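Part 4: Setting up the speed warning on your Rastach unit

I wrote this bit after Hye-jin Yang rang me for the third time from a servo outside town, so it's aimed at anyone who has the unit stuck to the windscreen already and can't get it to stop beeping. If you haven't wired in the power lead yet, go back to Part 3 first.

Do all of this parked, with the key turned to accessories. The menus lock once you're moving anyway.

1. Hold the left button until the light goes orange. Mine takes a good couple of seconds, and if you let go early you end up in the clock menu.

2. Scroll down to WARN and press the right button once.

3. Pick km/h. The units come set to miles, and this is what had Hye-jin being beeped at in the car park.

4. Set your tyre size. The menu calls it "roll" and wants a number from the table on the back page. I'm on 129 with the standard tyres on my old wagon. Danjuma Ibrahim has bigger ones and needed to go up two.

Note: if you've swapped wheels and left the roll number alone, the reading will drift away from your real speed the faster you go. Fix the number before you blame the unit. 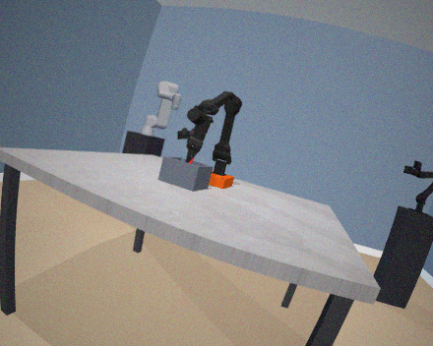 5. Choose your margin, meaning how far over the set speed you can go before it beeps. I use 2. Please don't set it to the biggest one and think you've got permission to speed!

6. Press both buttons together to save. You'll hear one long beep (two short ones mean it didn't take, so start again from step 1).

Caution: don't unplug the lead while it's saving. Raimonds Sepp did and had to type in all 26 of his stored limits again, which he was pretty cranky about.

7. Now go for a drive on a quiet road you know well, and get a passenger to read the display out while you watch the road. Tiina Nieminen came along for mine and we did some 400 metres at a steady 60, then turned round and did it again the other way.

If the number jumps about, check the aerial first. It needs a clear look at the sky, and a tinted strip along the top of the windscreen can muck it up. I moved mine down a bit and it settled straight away.

Last changed 2007-08-06. The part on saving your own limits should be up in September.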